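Jisari Soft Roll-Up Bed Cover Review

The Jisari roll-up is a vinyl truck bed cover that sits on two aluminum side rails and rolls toward the cab when you want the bed open. I bought mine for a half-ton pickup with a short bed, paid for it myself, and have now driven 1,641 miles with it on. It replaced a Bakinance tri-fold that had started to crack at the hinges.

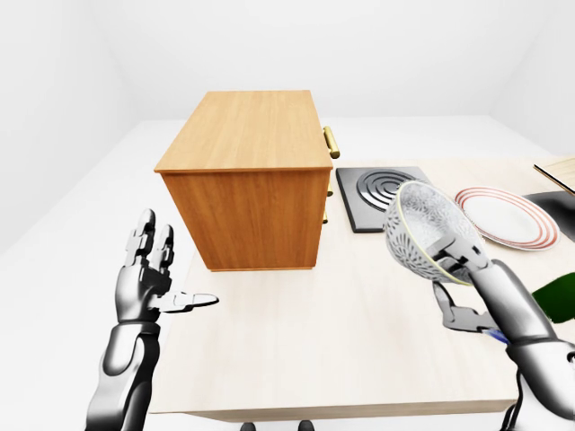
Last updated: 2018-06-17

Most people looking at a soft cover want to keep rain and eyes off their stuff without spending hard cover money. That was my reason too. I carry tools during the week and groceries or camping gear on weekends, and I still need to haul a mower now and then with the bed fully open.

Installation

The cover comes in one long box with the vinyl already attached to the front bar. You get the rails, 6 clamps, a strip of foam seal and a sheet of instructions. The drawings are small and the clamp is shown from the wrong side in step 2, so look at the clamp in your hand before you tighten anything.

No drilling is needed. The rails go along the inside of the bed walls and the clamps grab the lip underneath. It helps to have a second person hold the far end of the rail while you set the first clamp. I did it alone and scratched the paint a little near the tailgate. If you have a drop-in bed liner, you will have to trim it where the clamps sit. With a spray-in liner there is nothing to cut.

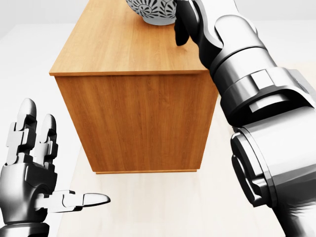
Daily use

To open it, drop the tailgate, pull the release cord and roll. Two straps hold the roll at the front. The straps are long enough, but the buckles are cheap plastic and I expect to replace them. With the cover rolled up, it takes up a few inches behind the cab and doesn't block the third brake light on my truck.

Closing it is the harder part on a cold morning. The vinyl gets stiff and the rear bar won't latch until you lean on it. There is a tension knob under the front bar on each side. Back those off half a turn in winter and snug them up again once the weather is warm.

Rain and wind

My commute includes the open stretch outside Tejada, where there is always a crosswind. The cover doesn't flap at highway speed. It hums a bit over 65, less than the Bakinance did.
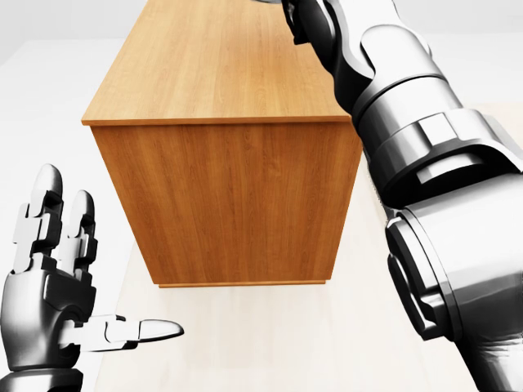
Water is another matter. A normal shower stays out. In a hard storm I get a damp line along the tailgate and a small puddle in the front corner on the driver's side. I pushed the foam seal tighter against the bulkhead and the corner improved. The tailgate gap is still there, and the kit doesn't include a seal for it. Loltia sells a rubber tailgate strip that fits, and I think Jisari should just put one in the box.

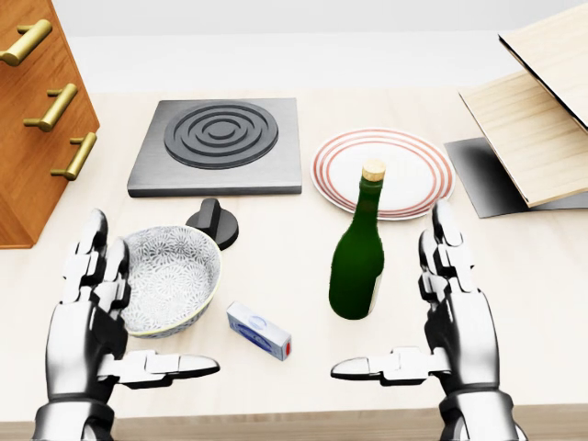 Heat is worth thinking about if you shop on the way home. Black vinyl soaks up sun and the bed gets hot fast under it, especially in August. Paint, canned goods and charcoal have been fine. I keep milk and meat in the cab. The same goes for wine, and a bottle stopped with a cork, like the green one on the counter, also needs to be wedged so it doesn't roll around. A milk crate strapped against the wheel well works for most other things.

Security

The cover locks only by way of the tailgate. Anyone with a knife can get through vinyl. I take power tools inside at night.

Rating: 6 out of 9 on the scale I use for all truck gear here. I took points off for the buckles, the missing tailgate seal and the drawing in step 2. Mine is staying on the truck, and I'll add a note if the stitching on the front edge starts to go.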